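Notebook, teleop bench, Clendville lab
22/09/2024

Task for this session: brochure handling with two arms, shown by remote control. In the task list of Osmont it is "paper, bimanual". Left gripper takes one corner, right gripper takes the opposite end, lift, hold it flat, put it back on the table.

I began with the wrist camera check, as we agreed in May. With the arm turned to the side, the wrist view is strongly tilted, and the operator must not use it for deciding which way is up. I lost time with this myself.
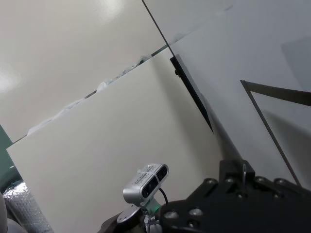 Operator settings are the same as in the Ueda notes, except the hand scaling, which I made lower. With the old value my small hand movements became too large at the gripper, and the paper bent before I could stop. Lower scaling is more tiring for the arms, but the demonstrations look calmer. I recorded 13 of them before the first break. Gripper force limit was at 85 in our own units. I would not go higher with glossy paper.

The difficult moment is when both grippers have the paper. If I pull with the right one even a little, the sheet goes tight and then slips out of the left one. If I don't pull, it hangs and the bottom edge makes waves. I try to keep a small slack and move both hands together, slowly.

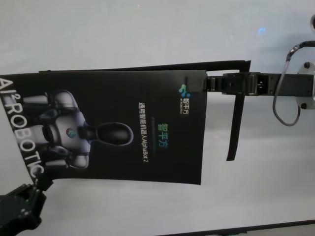

Problems and remarks

The head view is best for the approach and the wrist view is best for closing. I switch my eyes between them and I think the policy will need both also.

Delay on the video was roughly 200 ms today. It is acceptable for holding, but not for the second grasp. Colleague who continues: please wait one breath after each movement before you close.

Episodes where the paper slipped go to the Lorkadov folder with tag "drop". Please do not delete them, I want to compare later.
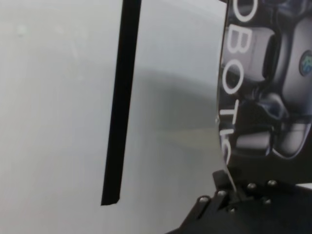 Wrist view, printed side close to the camera, black strip on the white surface at left.

Still to do: repeat with the two roles exchanged (right hand first), and write the start pose in the shared sheet. The goal for this task is 400 episodes, so we are far from it.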